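What the grippers did to our tea break

I've worked in returns at Drisden for long enough to remember when the job was a tall stool, a craft knife and a radio. Phone accessories mostly: cases, chargers, those little ring things people stick on the back and then regret. Parcels came in, we opened them, decided whether the contents could be sold again, and put them in the right box. If you were quick you could do 370 items in a shift, and if you were me you did rather fewer and had a better time.

Then in June the firm signed up with Grakometti, who are going to put arms on the packing line, and a good part of my week changed. Three of us from returns were asked whether we'd like to move across to the teaching benches. I said yes before I'd really understood the question (there was 50 pence an hour more in it, and I'm not proud).

So now I hold a gripper. I pick things up with it and put them down somewhere else, and all of that gets recorded so that a machine can learn the movements from us. That's the job, or it's the job until four o'clock, when I go back to the stool.

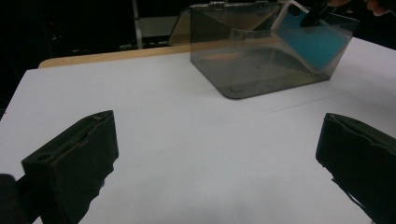
My quarrel is with the word "unskilled", which I've heard used about this work more times this year than in all the years before it. Everybody who says it has plainly never tried to get a phone case in or out of a box with a tool. Your fingers know a hundred things about a slippery bit of plastic and the gripper knows none of them. A blue case like the one here has to be held near the top, by the camera cutout, and it hangs over at a slant whether you like it or not, and meanwhile the lid of the box is standing open at the back just waiting for you to clip it. It took me days to stop doing that! My first week I was so tense I had a neck ache by dinner time, and I'm someone who can wrap a teapot without looking.

What bothers me is that once the arms arrive, all of that will belong to the machine, as far as anyone upstairs is concerned. There'll be a nice screen by the line saying how many cases it packed. There won't be one saying who showed it how. I don't want a plaque, I want it in my pay and on my record, so that when I apply for something at Zellari or anywhere else I can write down that I trained packing equipment and have a bit of paper that agrees with me. At the moment my paper says "general operative", the same as it did when I started.

To be fair to the managers, they've been straighter than I expected. We had a meeting one Tuesday and they told us the evening packing shift will shrink and that nobody would be made to leave over it this year. Fine. But "this year" is a short sort of promise when you've got rent, and I noticed the agency staff weren't invited to hear it. They're the ones who do most of the evening shift.

And I'll say something for the machines too, because my friends expect me to hate them and I don't. Packing cases for eight hours is hard on the wrists. Mine click. If an arm from Grakometti or Öberg or whoever it may be wants to do the two thousandth case of the night, it's welcome to it. The returns side is where you need a person anyway, someone who can sniff a charger and tell it's been near a chip pan.

The thing I miss is smaller and probably sounds daft. On the old bench we talked. You can cut tape and put the world to rights at the same time, and we did, for years. With the gripper you can't, or I can't. You go quiet and watch the tips, and then you do it again, and by the end of a half-hour go you've not said a word to the woman next to you. We get a break after every 30 minutes, and for the first few weeks we spent it staring at the wall like we'd come off a long drive.

We've started taking that break in the old returns bay instead, where the radio is. It adds a few minutes to the walk and we've been asked about it twice. I've said that if the firm wants steady hands it can put up with the walk, and I've asked for the new job title in writing while I'm at it. I'm still waiting to hear back on both.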